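I've been told my worktable looks like a school science fair, and I'm fine with that. It's a sheet of white foam board laid flat over a perfectly decent desk, and I've worked that way for years. My friend Evdokia Tsakiris, who makes beautiful little paper theaters, works on bare maple and thinks I'm a barbarian. We've been having this argument since November, so let me put my side in writing (she can get her own column).

First, the mats. Yes, I've owned the nice green self-healing kind. I paid 57 dollars for one at Kokkinos, the art store over in Grerbridge, and I babied it so much that I did all my messy jobs on the kitchen counter instead. What's the point of that? A surface you're scared of is a surface you work around. A sheet of foam board costs me less than lunch, and I'll lean on it, draw on it, stab a pin in it and go get a sandwich.

Second, the color. I drop things – small screws, beads, the tiny back of an earring that belonged to my aunt. On dark wood they're gone until the vacuum finds them. On white they just sit there waiting for me! I'm past the age of crawling around with a flashlight, and my knees would like to vote on this too.

Now, Evdokia's big complaint is that the stuff gets ugly. Sure it does. It picks up scuffs and dents and stray pencil lines, and it never looks brand new again after the first week or so. I happen to like that. A line I drew on a Friday to square up a box is still there when I need to square up the next one, and I've caught more than one bad measurement that way.

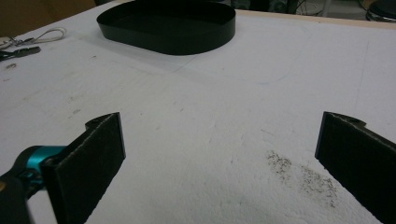 Can you keep using a foam board once it's marked up? Flip it over, use the other side, and swap it out when the dents get deep enough to tip a pencil.

I'll give her one point, and only one. It's no good for heavy cutting. A fresh blade goes right through the paper skin, and if you're slicing all afternoon you'll want a real mat on top, or glass. Evangelia Kalogeropoulos, who taught the bookbinding class I took, kept a piece of glass for exactly that and put it away after. So I do the same. The mat lives behind the door, the foam board stays on the desk, and Evdokia can bring her own table when she visits.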